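# How to Fold a T-Shirt (and why they fight back)

OK so. Laundry. Big pile. You're supposed to put it away and instead you're reading this. Fine! Read fast, then fold.

## Why bother folding at all

A T-shirt dropped in a heap gets creases. A crease is just cloth that got bent and stayed bent. Cotton is really good at this. Inside every thread are teeny tiny fibers, and the bits those fibers are made of hold on to each other. Squash a shirt in a ball, leave it, and the bits grab on in their new squashed places. Wear it to school = walking raisin.

Folding bends the cloth too, sure. But only in a few places, in straight lines. Much less raisin.

Also folded stuff takes up less room. Try it. Stuff a drawer with balled-up shirts till it won't close. Take them out, fold them, put them back. Lots of space left! A balled-up shirt is mostly air. You were storing air.

## Why a shirt is harder than paper

Paper folds easy. You push one corner, the whole sheet moves. Paper is stiff.

Cloth is floppy. Push one corner and only that corner moves, the rest just sits there and wrinkles up. You can't really push a shirt. You have to pull it, or lift it. Grown-up word for this is *flexible*. My word is annoying.

A T-shirt is also TWO layers, a front and a back, and they slide around on each other. So the front looks nice and smooth and underneath the back has a big lump in it. Sneaky.

And then sleeves. Sleeves point wherever they want.

## The knit thing

Look really close at a T-shirt. Use a magnifying glass if there's one in the house. See little rows of loops, like tiny V's? That's called knit. One long thread looping through itself over and over.

Now look at a dish towel or a bed sheet. Probaby no loops. Threads going over and under each other, like a basket. That's woven.

Loops can stretch open and spring back. That's how a T-shirt gets over your big head. But it also means if you tug one side of the shirt too hard while folding, that side gets longer and your nice square turns into a pointy thing.

So: gentle tugs. Little ones.

## What you need

- a clean shirt. DRY. Damp shirts get stinky in drawers
- a flat place, table or bed or clean floor (table is best, beds are squishy)
- a basket for the ones you haven't done yet
- hands, washed. No jelly

## OK do it

1. Grab the shirt by the shoulders. One hand each side. Give it one good shake.
2. Lay it face down. Neck at the top.
3. Flatten it. Start in the middle and sweep your hands outward, like you're pushing crumbs off. Don't skip this one!!
4. Find the sleeves. Pull them out sideways so they're not hiding under the body.
5. Fold one side in, toward the middle. Sleeve comes with it. If the sleeve sticks out past the edge, fold it back on itself.
6. Same thing, other side. Now you've got a long skinny shirt.
7. Bottom hem up to the neck. Fold in half again if it's a big shirt.
8. Flip it over. Done. Next.

Szu-yu Tu, age nine, tested these steps for us and says step 4 is where it all goes wrong. She had one sleeve stuck inside out for three shirts in a row. If that's you, reach in from the armhole, grab the end, pull.

## Where do the piles go

Pick a spot for done and a spot for not done, and keep them apart. Sounds silly but if they touch, you'll be folding the same shirt twice. Sơn Tôn does his done pile at the back of the table so his elbows don't knock it over. Smart. Elbows are the number one enemy of piles.

The shirt you're working on goes in the middle, with room all round it. A big shirt spread out needs way more table than you'd think.

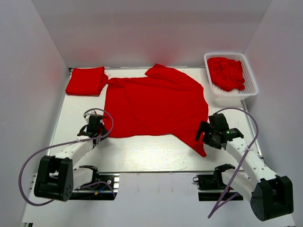 *All red today! Folded at the back, heap in the basket, one big rumpled one still to go.*

See the bit of cloth pointing up and the long pointy tail going the other way? Cloth like that needs step 3 again. Corners out, sweep the middle, then start on the sides. Folding on top of a rumple just gives you a folded rumple.

Baskets with holes in the sides are good for laundry, by the way. Air gets in and out.

## Try this (needs 2 shirts)

Take two cotton T-shirts, clean ones. Fold one. Scrunch the other into the tightest ball you can make. Put a heavy book on each and go to bed.

In the morning shake them both out and hang them side by side. Count the creases you can see on each. Lingyun Xu's class did this in January and got up to 23 on the scrunched one before they lost count and had to start over.

Then put the scrunched one in the bathroom while somebody takes a hot shower. Check it after. Steam is warm water in the air, and water helps those tiny bits inside the cotton let go of each other. Some creases should relax. An iron works kind of the same way, heat plus steam plus squashing, but irons are a grown-up job. Very hot!! Don't touch.

## Words to know

**Crease** - a line where cloth got bent and stayed that way

**Hem** - the sewn edge at the bottom of a shirt, or the end of a sleeve

**Knit** - cloth made of loops

**Woven** - cloth made of threads going over and under

**Fiber** - a super thin strand, lots of them twisted togther make thread

Next time: socks, and where the other one went.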